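How to hem a tea towel by hand (and enjoy it!)

If you've got an old cotton sheet and a free evening, you've got tea towels. I made my first batch two winters ago and I still get a little thrill every time I pull one out of the drawer. No sewing machine, no pattern, just a needle, some thread and corners that lie properly flat, which I promise is easier than it looks!

What you'll need

Cotton or linen, already washed and dried (new cloth shrinks, so don't skip this)
Ordinary sewing cotton in a matching colour - or a wildly clashing one if you like your stitches to show
A medium needle
Pins, a ruler, sharp scissors
An iron

I used Florard cotton for my last lot. A 400 metre reel has lasted me ages and there's still plenty on it.

Cut it straight

Don't trust the shop's cut edge! Snip into the side of the cloth, find one thread running across and pull it gently. The cloth will pucker and then leave a faint line where the thread used to be. Cut along that line and you'll have a perfectly straight edge. If the thread snaps halfway, cut up to the break, pick up the thread again and carry on.

A finished towel of 50 cm by 70 cm suits me nicely, so I cut mine at 54 cm by 74 cm. That leaves 2 cm on every side for the hem.

Press before you pin

Fold each edge over by 1 cm to the wrong side and press it hard with a hot iron. Fold over another 1 cm and press again. You now have a double fold with the raw edge tucked away inside, and most of the hard work is done already.

The corners

This is my favourite bit! Open the folds out at one corner and look for the little squares made by the creases. Fold the tip of the corner inwards so the diagonal crosses the inner point, where the two inside creases meet. Press it, then trim the tip off about half a centimetre outside that diagonal. Now fold both sides back in, once and then twice, and they should meet in a neat slanting line. Pin it. Do the other three, and do stop to admire them.

Stitching

Thread your needle with a piece no longer than your forearm (longer ones only tangle) and hide the knot inside the fold. Pick up one or two threads of the towel just below the hem, then slide the needle through the edge of the fold for half a centimetre or so. Pull it snug but not tight. Keep going all the way round, adding a couple of tiny stitches up each slanted corner to close it.

I once worked out that a single towel took me some 400 stitches, and I was so pleased with myself that I started another one straight away.

A hanging loop

Cut a strip 10 cm long and 4 cm wide, fold the long edges to the middle, fold it in half and sew it shut. Tuck both ends under the hem at one corner before you stitch past.

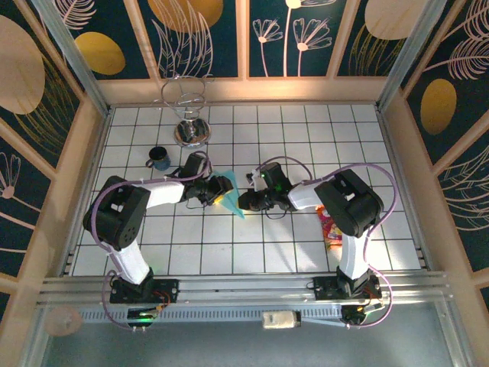
Flomholm wrote in the comments that pressing the folds over a strip of card is much quicker than measuring as you go, and that the same strip can be used for every towel in the batch. I've tried it since and I'm a complete convert. Cut the card from a cereal box, draw a line 1 cm from the edge, and fold the cloth up to meet the line. Keep the steam off, though, as the card goes soggy.

If your hem ripples, you're probably pulling the thread too tight. Ease it back with the tip of the needle and give it a press. Finish with three small stitches on top of each other, run the needle through the fold for a few centimetres and snip.

Next up: napkins, which use the same corners with a narrower hem.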